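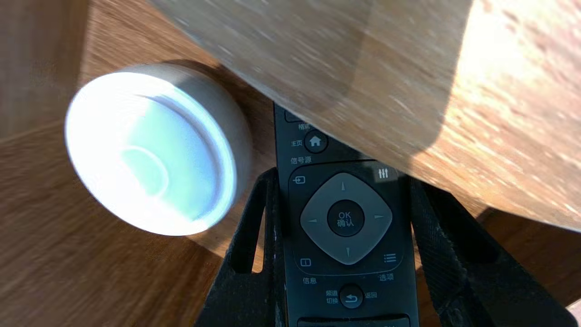
A television remote between the gripper fingers on a wooden tabletop, with a round white object to the left.

Lavanya Chettiar has a short answer when people ask whether a machine can tidy a living room yet. "Parts of one," she says. "Slowly, and with someone in the next room."

Chettiar leads the manipulation group at Nedcombe, which works on household pick-and-place: remotes, cups, chargers, mail, the things that collect on flat surfaces in the course of a day. She spoke with us by phone on December 30, 2020, between two sets of trials.

The group began with kitchen items in June and moved to the living room after the cup results leveled off. The remote control was on the first list of objects and has stayed there. "It is long, thin and low," Chettiar says. "A cup stands up and gives you room to come in from the side. A remote lies flat, so the fingers have to come down on either side of it and stop just above the table. If you stop high you close on the rounded part of the edge and it slips. If you stop low you push on the table, and the arm faults."

The margin between the two is 3 millimeters on the current fingers. Software written by Satish Rai estimates the height of the table during the approach and corrects the descent. Before that was added, most failed attempts ended in a fault. Now most of them are slips, which Chettiar considers the better kind. "After a slip you can try again. After a fault someone walks over and resets the arm."

The camera rides at the wrist, looking down past the fingers. The arrangement has costs. Anything that passes close to the lens covers a large share of the view, and the arm's own movement blurs what is near. A fixed camera over the table would see more, but Chettiar does not want to depend on one. "I can't ask a family to put a camera on the ceiling so the machine can find the remote," she says. "It has to bring its eyes with it."

Printed labels were an early worry. Some of the remotes are marked in English, others in Chinese, and one carries only icons. Divya Shetty, who maintains the object set, tested whether the language of the labels changed the grasp rate and found that it did not. What the arm needs is the outline and the direction of the long axis. Labels matter later, if the task is to press a button or to hand the remote over the right way up.

"For handing over, the directional pad is useful," Shetty says. "It is big, it is usually near one end, and it looks much the same from one maker to the next. We find the pad and work out which end is the top."

Pressing buttons is a separate project and is not going as well. The arm can hit an OK button reliably when the remote is clamped. On a bare table the remote turns under the finger, and a small button near the edge is often missed altogether. Chettiar does not expect to report on it for another year.

The group has logged 2000 grasp attempts on flat objects, of which 897 were on remotes. She declined to give a single success figure for the whole set. Conditions changed too much between the early and late trials, she says, and an average across them would describe a machine that never existed. In the last block of 146 attempts, all on cluttered tables, the usual cause of failure was a neighboring object being touched on the way in.

Clutter is where she sees the gap between a demonstration and a product. On a clear table the planner has one thing to think about. Add a bowl, a couple of small round objects and direct sun from a window, and it has to decide what may be nudged and what may not. "A person moves the bowl over with the back of the hand and doesn't notice doing it," she says. "We have to write that down as an action, give it a cost, and then check that the bowl is empty."

Does she see any of it in shops first? She does, with reservations. Praton, a parts distributor, has asked for a version of the flat-object grasp for returned goods, where items arrive on a tray one at a time. Krishnamoorthy Thomas, who handles the work on the Praton side, wants a steady rate more than a fast one. "If it does the same thing all shift, I can plan people around it," he says. "If it's quick in the morning and stuck after lunch, I can't."

Chettiar thinks a tray is a fair place to start. The lighting can be fixed, the height is known, and a failed pick goes to a person. The home version needs all three problems solved on the machine itself. Her next trials add soft surfaces, beginning with a couch cushion, where the table-height estimate no longer applies and the fingers have to find the edge of the remote by touch.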